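Tromow countertop microwave, 4 stars

Paid 139 for it in February, down from 158. Replaced an old Clerkum that took forever on soup. This one's 1,000 watts and you can tell – leftovers done in half the time, rice comes out even. Popcorn fine if you stand there and listen.

Gripes. Beep is LOUD, no way to mute it that I've found. Door needs a real push to shut. Light is kinda dim. Turntable wobbled untill I reseated it, ok since. 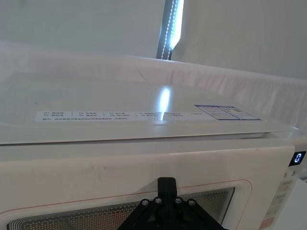 Wipes clean easy, even after the chili incident. Cord is short so measure frist. Would buy again on sale – not at full price.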